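Home About Archive Garden House Contact

The washing, before the rain

15 November 2020

We have had six dry days out of the last 13, which for November I will take. The forecast gave us one more, so I decided to get through everything that had built up since the start of the month.

I do the sorting on the floor. I used to do it on the bed, but then the bed fills up, you go to do something else, and at night you are moving piles about in order to lie down. The tiles are easy to sweep and there is enough space to make heaps. Everything comes out of the bedrooms in one go and gets sorted from there — darks to one side, pale things to the other, towels on their own.

The basket is the grey plastic one. I had a wicker one before it, from Abreu in the high street, and it looked nicer, but it caught on jumpers and one of the handles went after two winters. Plastic rinses out under the tap. It is not a big basket, and I fill it past the top every time.

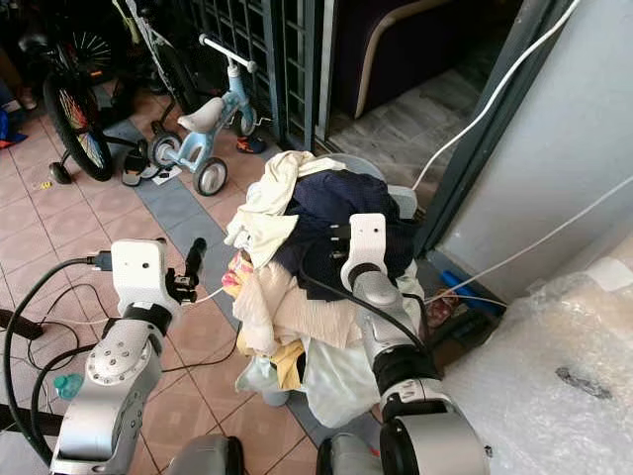
Navy is my main problem. I have stopped putting it in with anything pale, even things that have been washed many times and ought to be safe. Last month a pair of navy trousers went round with a cream cardigan and the cardigan came out the colour of dishwater. Two soaks brought most of it back. The cuffs never recovered.

Children's clothes I check one at a time, pockets first. So far this autumn I have found acorns, a plaster, half a biscuit and a bus ticket. The biscuit had already been through the wash.

Our machine is a Skaver and it spins at 700 if you use the gentle setting, which leaves things heavy. On a good day outside that doesn't matter. In November it does, and I have started giving the jumpers a second spin before they go out. Gonçalo Brandão left a comment on the last post saying he rolls his in a towel and kneels on it. I tried this with one jumper and it worked well enough, though I then had a wet towel to dry.

The line was full by eleven. Shirts went by the hem, socks in pairs on one peg, and the sheet folded over double as there wasn't room for it any other way. I ran out of pegs and had to take some off the bag of rice in the kitchen.

The towels were still damp at four and are now over the backs of the chairs. I'll do the bedding next week if it stays dry.

Print this post | E-mail this post

Recent posts
Putting up the Teltero shelf
Bread, second attempt
Walking to Ondonard and back
What to do with too many quinces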